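Orberg publie la version 2 de Semby, son logiciel de planification pour bras robotisés

Ilholm, novembre. L'éditeur Orberg annonce la sortie de Semby 2, qui réunit perception, planification de trajectoires et commande de pince dans un même outil. Les essais ont été menés sur des cubes de couleur. 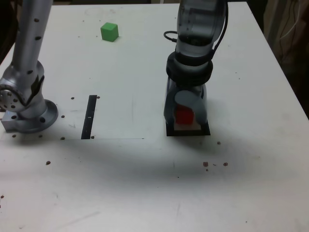

Le planificateur recalcule une trajectoire en 13 millisecondes et gère deux bras sur une même table. La boucle de commande tourne à 1000 Hz.
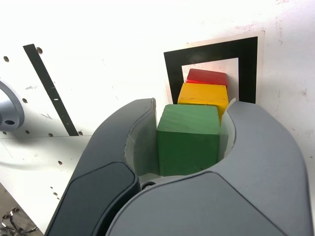
Le module de perception estime la pose des objets sur 6 degrés de liberté. L'étalonnage par marqueurs, développé avec Barrientos, se lance désormais depuis l'interface.

Semby 2 est disponible au téléchargement. Les licences en cours donnent droit à la mise à jour.

Contact presse : service communication d'Orberg, Ilholm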